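Workstation refresh reaches processor stage at Plalbridge library workshop

Old office towers are getting their processors swapped out one at a time at the Plalbridge repair workshop, and the people running it say the batch should be done well before the winter classes start. 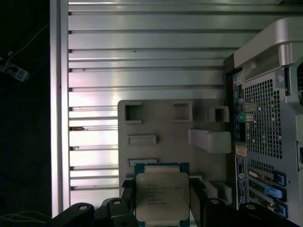 PLALBRIDGE, Sun 25 November

Intel Xeon chips, mostly. The towers came from an engineering office that closed in August, 119 machines in all, and will go to evening classes and home learners once they pass testing.

Omolara Ogbonna, who runs the workshop, said the processor step is the slow one. Side panel off, cooler off, old paste cleaned up, then the socket. "You don't rush a socket," she said. "Bend a pin and thats the board gone."

Memory gets checked at the same time. The green boards have long banks of slots next to the processor, and every stick has to go back where the sheet says.

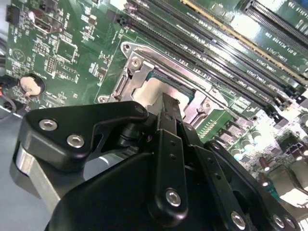
Finished machines run a test overnight. Any that fail go back on the bench Monday morning with a paper tag.

Tùng Đồng has been training new helpers, four so far. First lesson is the retention frame, lever up, plate open, hands off the middle. He wants everyone to do it on a dead board before they touch a good one.

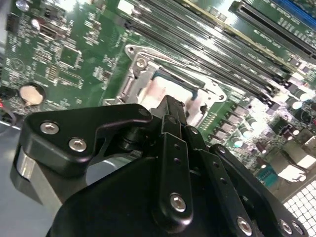 Parts so far have cost $3,328, paid out of a small grant and a bake sale. Ogbonna said there is enough left for thermal paste and new fans but not for drives, and the workshop is still asking for donatons of those.

First 12 towers go out next week. Pickup is at the side door, bring a cart if you have one.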